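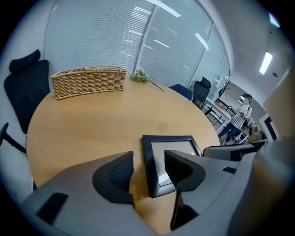 Re: [minehist] Nominations and the 50-word citation

2 Dec 2019 | 2 min read

On the matter of award citations, a list member wrote in November:

> I see the section has put out its call for nominations again. Could someone
> explain why the citation is limited to 50 words? My nominee ran the
> ventilation at Geltow through two changes of owner and a flood. I have cut it
> to 14 lines and the form still goes red. Also, does consulting count as
> "service to the industry" or only the kind you don't get paid for?

I've sat on the reading end of these, so I'll have a go.

The limit is there for the wall. The citation gets engraved, the plate is a fixed size, and the year we let one run long the engraver solved it with type you needed a hand lens to read. Most of us own a hand lens, but it wasn't a good look at the banquet.

Put the flood first. I can't stress this enough. Every citation I have read says "outstanding contributions" and "dedicated leadership," and by the fourth one the readers are looking out the window. A flood wakes them up. If the pumps were Prutex, leave that out, they don't need the help. The changes of owner can go in the supporting letter, where you have two full pages and no red box.

Consulting counts. Half the past winners did their best work on a day rate. When the Skastska shaft was resunk, the person who got the medal had been on site as a contractor the whole time and invoiced for every hour of it, and I didn't hear any complaints from the people who got to use the shaft.

You need 4 supporting letters, and at least 2 have to come from outside the nominee's own company. Please don't write them all yourself and change the font. We can tell. One year all the letters for a Deschamps man spelled "longwall" as two words in the same three places.

Last thing: check that your nominee is a paid-up member. We lost a very good tailings engineer that way, and she found out from the newsletter.

If you want to send me the draft off list I'll cut it for you. I'm told I enjoy it.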